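Pisordale Evening Program
Household Practice, Unit 2: Soft Surfaces and the Things That Collect on Them
Handout for Wednesday

Bring this with you. The copier in the Graren building has been on its last legs since March and there will be no spares.

Where we left off

Last session was hard surfaces: counters, shelves, the top of the refrigerator. Hard surfaces are the easy half of the course. A thing on a counter looks like a thing on a counter, and sooner or later somebody's conscience gets to it. Soft surfaces are different. A sofa, an armchair or a padded bench will take whatever you put down, make no noise about it, and hold it at an angle that suggests it lives there.

Terms you need

Landing spot: the place where an object is set down the first time, usually by someone carrying two other things.

Squatter: an object that has stayed on its landing spot long enough for people to sit around it.

Cover: any throw, blanket or cushion that spends more time hiding squatters than warming anyone.

Home: where the object goes. If you can't name it in one breath, it doesn't have one, and that is a separate problem (Unit 4).

The Rusnák order

The reading calls this a "method." It is a sorting order, and a fairly bossy one, but it works on most rooms.

1. Liquids first. Anything with a cap, whether or not you trust the cap.
2. Cords and cables.
3. Paper.
4. Clothing and textiles.
5. Everything else, including whatever you have been avoiding.

Students always want to begin with textiles. Folding a blanket looks wonderful and takes less than a minute, and then you find the pen that was under it. Leave the blanket alone until step 4.

Notes on step 1

Bottles lie down on soft furniture. Stand one up on a cushion and walk across the floor and it will lie down anyway. Check the cap, pick it up by the body, and decide right then: kitchen, bathroom, recycling. Do not put it on the arm of the sofa "for now." In Flavell's survey of living rooms (209 of them, see the course reader), "for now" was the most common answer to the question of how long an item had been there. The longest "for now" on record was a jar of buttons at 17 months.

Notes on step 2

Cables deserve more respect than they get. Pull one end and you learn what the other end was attached to, often at speed. Follow the cable with your hand, free both ends, and only then coil it. Coils should be loose, up to 2 hands across for a long one. Wrapping it tightly around your elbow is for people who enjoy buying cables.

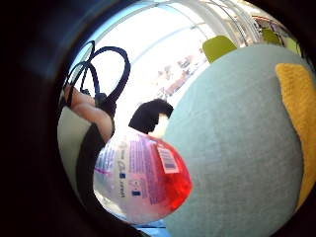
Order matters most when two categories are on the go at once, and this is where marks are lost on the practical. A hand goes to the cord because a cord looks like a job, and the bottle gets left for later. Look at the black cable, already up in big loops with the fingers reaching for it, and then at the clear bottle on its side next to the pale teal. By the Rusnák order the bottle goes first, every time, even if the cable is closer to you. The mustard-yellow fabric down the side is step 4 and can stay where it is, however badly you want to straighten it.

Discussion

Pick one soft surface at home and be ready to talk about it. Which items are landing and which are squatting? Does anyone in the household defend a squatter, and on what grounds? Last term's best defense was "it's load-bearing," offered on behalf of a stack of magazines – we never did get a straight answer about the cushion.

Practical exercise

Set a timer before you start. Work one surface only, in order, and write down each item with its home beside it. If you come to an item without a home, put a question mark and keep going. Do not leave the room to deliver anything until the surface is clear. People who leave the room come back with a sandwich.

Hand in the list, unedited. Neatness is not graded. Lists with no question marks at all will be read with some suspicion.

Reading for next time

Course reader, the chapter on armchairs. Skip the section on upholstery tacks unless you have a particular interest.

Room 1442, usual time. The benches are padded, so watch where you put your coat.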